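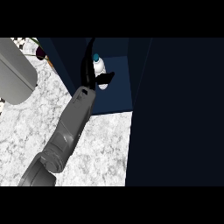

# Chapter 3: Hiding in Plain Sight Has a Smell

I was nineteen when I first got a moth wrong. It was a damp evening in March, I was helping Amerley Aidoo with her light traps on the edge of Plamulby, and I told her quite confidently that the thing on the oak trunk was a bit of lichen. She blew on it gently and it flew off. I've been a little suspicious of lichen ever since!

Most books on animal senses would start there, with the eyes, and I did mean to. But when I sat down to plan this chapter I kept coming back to a question one of my students, Adom Mahama, asked at the end of a lecture: if an insect looks exactly like a twig, what does it smell like? I didn't have much of an answer for him that afternoon. I went away and read, and then I read some more, and this chapter is more or less what I should have told him.

We humans are very visual animals, so when we say something is "well hidden" we mean that we can't see it. Plenty of hunters don't care what their dinner looks like. An ant finding its way along a branch in the dark is touching and tasting the surface with its antennae. To fool an ant you need the right chemistry on your skin, and some caterpillars manage it – they take up substances from the leaves they eat, and end up with a coating very like that of the plant itself. Ants can walk straight over them. Move one of these caterpillars to a different kind of plant, though, and the ants may well notice it, even if to you and me it looks just as twiggy as before.

That last point matters a great deal, and we'll spend most of section 3.2 on it. A disguise only works against a background. (You already know this if you've ever worn a dark coat on a snowy day.) With colour, the background is easy enough to picture. With smell it's harder, and I'd ask you to be patient with yourself while you get used to the idea.

## Before you read on

You'll need the terms *predator*, *prey* and *cuticle* from Chapter 2. If "cuticle" has gone hazy, it's the outer layer of an insect's body, and its waxy coating is where nearly all the chemistry in this chapter happens. Have a quick look back now, it'll save you time later.

You'll also meet two field sites again and again. Mumby is the wet one, with the willows. Ansah is the dry hillside where Amerley marked 427 caterpillars over a single season and then had to find them again, mostly on her hands and knees – I helped with the last 100 and my back still remembers it.

## 3.1 What does a leaf smell like?

Go outside, pick a leaf and sniff it. Now crush it and sniff again. The second smell is much stronger, and with some plants it's quite different from the first. When a leaf is damaged it lets go of a burst of small, light molecules that drift off on the air, and a chewing caterpillar sets off much the same thing with every bite.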